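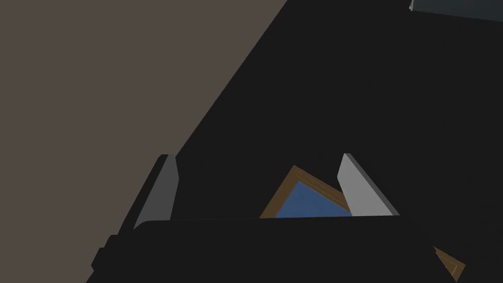

Oddur Eyvindsson wrote to ask whether the finger gap is the same in simulation as on the arms in the shed, as his grasps kept closing short. The simulated gap was wrong before release 31 and is fixed now. Please download the files again if yours are older.

Trilledeck is a set of simulated runs for a two-armed robot I'm building at home. I use it to test grasps before trying them on the real arms.

Contents: 565 runs, each with wrist and body views, joint angles and gripper opening. No run is longer than 500 steps.

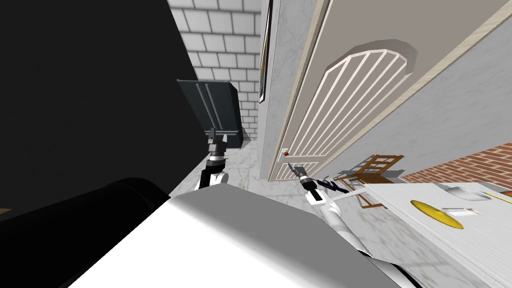 Room layouts are stored apart from the runs, so you can swap the furniture without touching the arm files. Colours and lighting are set in the same layout file.

Known problems: cable drag isn't modelled. Joint angles from February are in degrees, the rest in radians.

Fulvio Villa wrote the converter. Send corrections to the Flestwood workshop list.

Last updated July 23, 2020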